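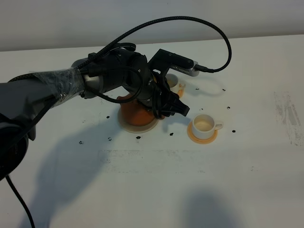
White cups on orange saucers on the table.

Water hardness and black tea

I moved to Cunwood in August and my tea got worse. Same leaves, same kettle. The difference was the water. The utility report lists total hardness at 425 ppm as calcium carbonate, and nearly 100 at my old address.

Hard water does two things to black tea. Calcium and bicarbonate help form the film that sits on the surface and sticks to the cup. Bicarbonate also raises the pH, so the liquor comes out darker and flatter. Boiling drops part of the bicarbonate out as scale — the rest stays in solution.

A jug filter brought my reading down to 106 when the cartridge was new. I test with drops, one drop per step, and write the result on the calendar.

Malachy Keane asked whether unglazed clay softens the water. I have seen no measurement that says so. The contact time is a few minutes and the surface area is small. I would still keep one pot for one kind of tea, as the clay holds some smell.

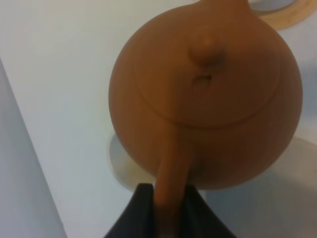
Settings I use now

Filtered water, full boil, four minutes, lid on. New cartridge when the drop test passes 150. Gobnait Ó Dubhghaill blends hers half and half with bottled water, and I plan to try that next.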